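Ticket 3357
Status: Closed
Opened by: Yurani Carhuamaca
Site: Wernden, upper bathroom
Product: Tetham inline extractor fan with humidity sensor
Last update: 2022-10-05

Reported problem
Fan starts by itself and does not stop. Manual switch has no effect. Display on the control unit shows code 329. Power cycled at the breaker, same result within the hour.

Reply from support
Code 329 means the sensor reading has stayed above the set point for longer than the run limit. Please check the set point first. Hold the MODE key until the display blinks, then read the value. Also confirm where the sensor is mounted and whether the duct has a backdraft flap.

Reply from customer
Set point reads 60. Sensor is in the duct, just above the grille. Flap was fitted by Hettiarachchi in May with the rest of the ductwork. Room photo attached. 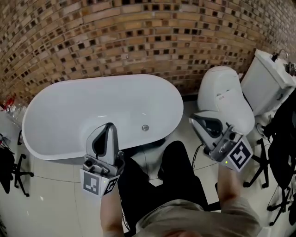 Attachment 1: bathroom, tub and toilet against the brick wall

Reply from support
Thank you. Room layout is not a concern. A sensor inside the duct will read outside air if the flap does not close fully. Please switch off at the breaker, remove the grille and push the flap open by hand. It should fall shut under its own weight.

Reply from customer
Flap stays half open. A screw from the duct collar goes in too far and catches the edge. Replaced it with a shorter one. Flap now closes. Code cleared after restart.

Resolution
Mechanical fault, flap obstructed by collar screw. Control unit and sensor not replaced. Run limit left at 3 hours. Prasstead warehouse told to cancel the spare sensor, part 1882.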